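Home | Guides | Gear | Repairs | Forum | Search
Filed under: Robots That Do Chores (Allegedly)

How to Test Whether a Robot Can Pick Up Your Laundry

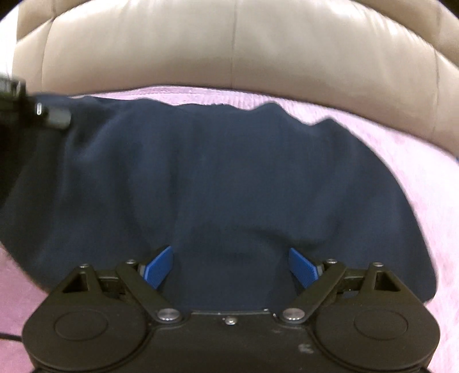 Last changed: February, by Annelore Thiele

People write in asking if a machine can fold clothes yet. My answer is to find out whether it can pick one up first. Folding is the glamorous part. Most of the suffering takes place in the two seconds before it, when a pair of fingers has to decide where a heap of dark cloth ends and the furniture begins.

You can run this test at home with a two-finger gripper, hand-held or on an arm. A couch is a better place for it than a table. Tables are flat and polite, and laundry has never once been left on a table in my house.

What you need

- A gripper with padded fingers. Ridged rubbery pads beat smooth ones on fabric.
- One soft item in a dark solid color. Navy is nicely cruel.
- A fluffy blanket to put under it.
- A sofa or recliner, leather if you have it.
- Patience, and a notebook to write down where it went.

Step 1. Lay out the blanket

Spread it over the seat and don't smooth it. A fuzzy pile grabs at whatever sits on it, so a careless pinch will bring up both layers. You want that to be possible. A test the machine can't fail is called a product demo.

Step 2. Drop the cloth

Drop it from waist height. Do not arrange it. Fuad Wolde, who helped me with the first version of this page, kept tidying the corners when he thought I wasn't looking, and our scores that Saturday were wonderful and useless.

Step 3. Come in with the fingers open

Stop just over the cloth with the pads apart and look for a ridge. A rumple standing up between the fingers is a gift. A shallow dip is a trap, as the fingers will close on air or dig down into the blanket. If there's no ridge, set one pad down lightly and drag it toward the other until the cloth bunches.

Step 4. Close, lift, wait

Close slowly. Lift to the height of the armrest and hold for a slow breath. Score it like this:

Clean: cloth only, still held after the breath.
Messy: cloth plus blanket.
Miss: anything else, including the cushion.

Pinching the cushion happens more than you'd think. Puffy leather gives a little, and to a gripper that feels like success.

Step 5. Do it again, a lot

Thirteen tries will tell you if your setup is hopeless. For a number you could repeat in public, do 1000. We ended up with 3467 tries over the winter, on two couches. Of those, 2079 were clean, which would be a fine batting average and is a terrible way to clear a couch.

If it keeps going wrong

Pads sliding off: wipe them. Lint fills the ridges quickly.
Blanket comes along every time: you're pressing too hard before closing.
Can't find the edge: add a lamp off to one side so the folds throw shadows.

So, can they do the chore yet? With a person steering, yes, slower than the person would with bare hands. Left alone, ours managed the easy heaps and then spent a long time thinking about a sleeve. I still do my own laundry. If you try this with a knit sweater, post your scores in the forum, and tell us which pads you used.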